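**Cernedton library's computer repair nights are back, and they're busier than ever**

January 29, 2022

If you've got an old desktop gathering dust in a closet, now's the time to drag it out! The free repair nights at Cernedton Public Library started up again this month after a long break, and the first one filled every chair in the downstairs meeting room.

The idea is simple. You bring in a computer that's slow, noisy or won't start, and you sit down next to someone who knows how to open it up. You do as much of the work yourself as you feel like doing. Kids are welcome (and they tend to be the ones who want to hold the screwdriver).

Hala Darwish, who runs the program from the reference desk, was beaming when we caught up with her the next morning.

"We had 40 people through the door, and I'd put out coffee for half that," she said. "One woman brought in the machine she wrote her thesis on. She got her files back and hugged everyone at the table."

Since the program began, residents have brought in 686 computers. Those that can't be saved get stripped for parts, and the parts go into labeled drawers along the back wall - memory, fans, power supplies, a whole drawer of nothing but screws. It's a wonderful thing to dig through.

New this winter is a short beginners' session, held before the main event and led by the staff of Ofori Electronics on Claretti Street. It covers how to open a case safely, how to clear out dust and how to tell a tired fan from a healthy one. There's room for six people at a time, so put your name down early.

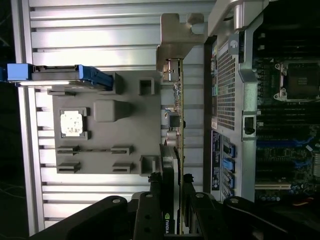

*Inside an open workstation case, with a gray plastic plate mounted on a ribbed aluminum panel.*

Repair nights run from 5 to 8 p.m., and the sign-up sheet is at the front desk. Bring the power cord and any passwords you'll need, and back up your files first if the computer still starts. Laptops are fine too, though printers will have to wait until October, when a separate evening is planned for them.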